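The Warnholm Ferry

My aunt swore the Warnholm ferry had been haunted since 1781, so of course I bought a ticket. Two dollars! I sat up front with my sandwich and waited -- nothing, just fog and a bell going somewhere off toward Elden. Then the bench beside me creaked, like someone heavy had sat down, and I smelled pipe smoke.
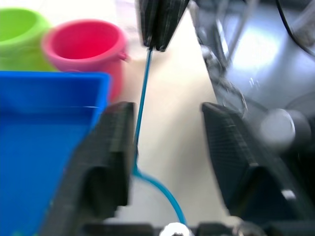 The deckhand told me I should've offered him half the sandwich, that he always gets off happier that way. So I tore it in two and held it out.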